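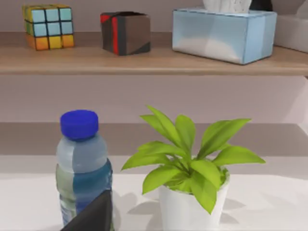 December, open day notes. Written up after clearing away, so the order may be a bit off.

Doors at 9. First group came in from Albers, mostly from their packing side, with Eylül Akyol leading them round. I did the introduction and Gonçalo Matos ran the simulator on the big screen. We kept to the tabletop task the whole morning: water bottle on the left, potted plant next to it, shelves behind. The instruction was to pick up the bottle and leave the plant alone.

19 runs altogether in front of visitors. Three failed. Two of those were the fingers closing too high, on the shoulders of the bottle below the blue cap, and the bottle tipping over. The third was a timeout and I think it was my fault, I had the old planner settings loaded from Monday's branch. Gonçalo swapped them back and it was fine after that.

Questions that came up, for the handout next time:

– Why simulate at all if you have the arm? Gonçalo answered this well. He showed the reset, which takes a moment on screen and a lot longer on the bench.
– Does it know what the things on the top shelf are? No. The Rubik's cube and the tissue box are only there as background for this task. Several people assumed it would go for the cube and wanted to see it try.
– What happens if the leaves are in the way? We should have a proper answer. At present the leaves have no collision shape, only the pot does, so the gripper can pass straight through them. Someone from Wulwood spotted this before I had said anything.

The Wulwood visitors came after lunch and were more technical. They wanted to know how we model the bottle. It is a rigid body with a fixed mass, the water is only in the look of it. They asked for the friction values and I said I would send them.

Eylül's suggestion: put the wrist view and an outside view side by side. From the wrist view alone people could not tell how far the finger was from the label, and I had to keep explaining it. Agreed, should be easy enough.

The Predesell laptop dropped its connection to the screen 2 times. Same cable both times. Binned it.

To do:
Send friction values to Wulwood (me)
Collision shape for the leaves, even a crude one (Gonçalo)
Second view on the display (me, Eylül to check)
Lower the grasp height limit and rerun the two tipping cases
Return the spare monitor to Watau, they want it back before the holidays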